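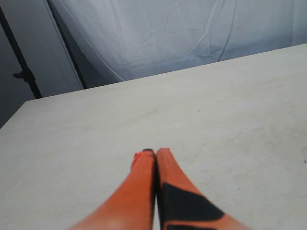

Determinar el periodo de una variable con estudiantes: ¿se puede con tan pocas noches?

Tiempo de lectura: 6 minutos

jghasemi
Buenas tardes a todos. Me llamo Jamshid Ghasemi y doy clases de física en un instituto. El español no es mi lengua materna, por lo cual pido disculpas si alguna frase resulta extraña. Este curso tengo un grupo de 17 alumnos de último año y queremos medir el periodo de una estrella variable con nuestras propias imágenes. He elegido una cefeida bastante brillante, delta Cephei, porque el periodo es conocido (algo más de cinco días) y así los alumnos pueden comparar su resultado.

El problema es el siguiente. Empezamos en febrero y entre las nubes y los exámenes hemos conseguido solamente cuatro noches útiles. Tenemos una cámara con objetivo de 50 mm sobre un trípode fijo, sin seguimiento. Para medir el brillo usamos la hoja de cálculo Clesano, que nos pasó un colega de otro centro. Los puntos suben y bajan, pero con ellos puedo dibujar muchas curvas diferentes y todas me parecen aceptables. ¿Qué harían ustedes? ¿Esperar más noches, cambiar de estrella o buscar datos ajenos?

tejado_sur
Con cuatro noches no vas a sacar un periodo de cinco días. Además en febrero delta Cephei está ya baja al anochecer, según tu latitud, y la extinción te come el resultado. Cambia de estrella. Una RR Lyrae tiene periodo de medio día o poco más y en dos noches largas ya ves la subida.

jkaram
No estoy del todo de acuerdo con tejado_sur. Una RR Lyrae es más rápida, sí, pero casi todas son débiles. Con un objetivo de 50 mm y trípode fijo el profesor va a tener mucho ruido, y los alumnos se van a desanimar. La propia RR Lyrae es la más brillante de su clase y aun así pasa de la magnitud siete.

Yo propongo Algol. Es una binaria eclipsante, se ve sin instrumentos, y cae más de una magnitud durante el eclipse. El eclipse entero dura unas diez horas, pero la parte interesante cabe en una tarde. Solo hay que consultar una tabla de mínimos y elegir uno que sea a hora razonable.

Jad Karam

jghasemi
Muchas gracias a los dos. Jad, lo de Algol me gusta, pero tengo una duda didáctica. Yo quería hablar después de la relación entre el periodo y la luminosidad, y para ello necesito una cefeida. Con Algol tendría que cambiar toda la segunda parte de la actividad, que ya está escrita y aprobada por mi departamento.

tejado_sur
Entonces el problema es la actividad y no el cielo. Si la segunda parte necesita una cefeida, dales datos de archivo y ya está. Las asociaciones de observadores de variables tienen curvas públicas de delta Cephei con miles de puntos.

morera
Hola, leo mucho y escribo poco. Yo hice algo parecido con mi grupo hace unos cursos y mezclé las dos cosas: nuestros pocos puntos, y encima una serie larga de casi 2,000 estimaciones ajenas. Primero plegamos la serie larga con varios periodos de prueba hasta que la curva quedó limpia. Después colocamos nuestros puntos en la fase que les tocaba. Los chicos buscaban los suyos como locos. Uno quedó muy fuera y fue el mejor debate de la clase, pues resultó que habían apuntado la hora local en lugar del tiempo universal.

jkaram
Esto de morera me parece muy buena solución. Solo añado una cosa sobre la fotometría. Jamshid, ¿qué estrellas de comparación usan? En ese campo lo habitual es zeta y épsilon Cephei. Zeta es bastante más roja, y si ustedes miden en los tres canales juntos pueden tener un error sistemático. Es mejor separar el canal verde y trabajar solo con él.

jghasemi
Usamos solamente zeta, y los tres canales juntos. No sabía que esto era importante. ¿La hoja Clesano permite separar el verde?

jkaram
La hoja no, porque recibe los valores ya medidos. La separación se hace antes, en el programa con que abres las imágenes. Guarda en RAW, extrae el verde, y luego suma varias tomas cortas de la misma noche. Con trípode fijo yo no pasaría de 4 segundos por toma. Y desenfoca un poquito — así la estrella ocupa más píxeles y no se satura ninguno.

tejado_sur
Lo de desenfocar con una estrella cerca de otra, cuidado. Delta Cephei tiene una compañera de magnitud seis y pico a menos de un minuto de arco. Con 50 mm cae dentro de la misma mancha, enfoques o no.

jkaram
Es cierto, pero la compañera no cambia, así que suma siempre la misma luz. La amplitud sale un poco más pequeña y el periodo queda igual. Para unos alumnos de instituto lo considero aceptable, si se dice en el informe.

tejado_sur
Si se dice, vale. Casi nunca se dice. Sigo pensando que Algol les daría una medida propia de principio a fin, y con la mezcla de morera al final el periodo lo sacan de datos de otros.

morera
Eso es verdad, lo sacan de otros. A mí no me molestó. Los profesionales también combinan series de sitios distintos. Pero entiendo la objeción.

jghasemi
He hablado con los alumnos y hemos decidido lo siguiente. Volveremos a medir nuestras imágenes, solo con el canal verde y con las dos estrellas de comparación. Plegaremos una serie pública y pondremos nuestros puntos encima, como hizo morera. Si hay un mínimo de Algol a buena hora, un grupo pequeño lo observará aparte y presentará su curva a los demás.

Tengo una última pregunta, para quien la sepa. Para plegar la serie, ¿es preferible que los alumnos calculen la fase a mano en la hoja de cálculo, o que utilicen directamente un periodograma?

morera
A mano primero. Restas la época inicial, divides por el periodo de prueba y te quedas con la parte decimal. Cuando lo han hecho tres o cuatro veces con periodos malos ya entienden qué busca el periodograma.

tejado_sur
De acuerdo con morera, por una vez. Y que conviertan las horas a fecha juliana antes de empezar, no después.

jghasemi
Perfecto. Publicaré la curva en este mismo hilo cuando esté terminada, también con el punto que salga mal.

Temas relacionados
Mínimos de Algol visibles a primera hora de la noche
Hoja Clesano: error al importar magnitudes negativas
Práctica Kelham sobre los satélites de Júpiter, versión para secundaria
¿Alguien ha usado el cuaderno Eltetti de fotometría en clase?
Extraer el canal verde de un RAW paso a paso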